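Progress report on the Farina bean and whole grain project
Jun 15, 2018

Hi all, and thanks for being patient with me on this one! I know you wanted it before the summer break, so I'm sending it now, with a couple of numbers still missing (the fiber figures, mostly, see further down).

The short version is that people are eating more beans. When we started in February the plan was to get families in Porkico cooking with lentils, black beans and whole grains at least twice a week, and to see whether their fiber intake went up over the months. We've handed out 3,221 meal kits so far. The lentil and barley soup is far and away the favorite, and I've had to reorder barley from Lerker more often than I budgeted for. The chickpea one is still hanging around on the shelf. I think it's the soaking. People tell me they forget to put the chickpeas in water the night before, and then it's seven in the evening and the kids want dinner, so I've started putting canned ones in the kit. They cost a bit more, and I rinse that into the sodium talk, because draining and rinsing them gets rid of a good part of the salt.

Food diaries: 222 households signed up to keep one, and most are still sending them in. The handwriting is a challenge (mine would be too). Everybody writes "bread" and hardly anyone writes what kind of bread, which makes a real mess of the fiber estimates, so the new diary page has a little box to check for white or whole wheat. I should have thought of that in the first place.

We also ran 2 cooking evenings, with more than 20 people at the second one. The questions were mostly about gas! I told them what I tell everyone, go slowly, start with a few spoonfuls a day and drink plenty of water, and it usually settles down after a few weeks.

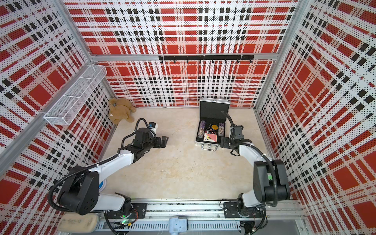 Money is fine apart from the barley and the cans. I moved a little over from printing to cover them, and the Jurkex spreadsheet you gave me shows where it went. I'd like your okay to do the same again next quarter if the prices stay where they are.

Still to do: finish typing in the diaries, redo the fiber estimates with the new bread box, and write a bean recipe for hot weather, a cold salad with brown rice and lots of lemon I think. I'd also like to swap the oatmeal leaflet for something shorter. The fiber numbers will come to you as soon as the diaries are typed up.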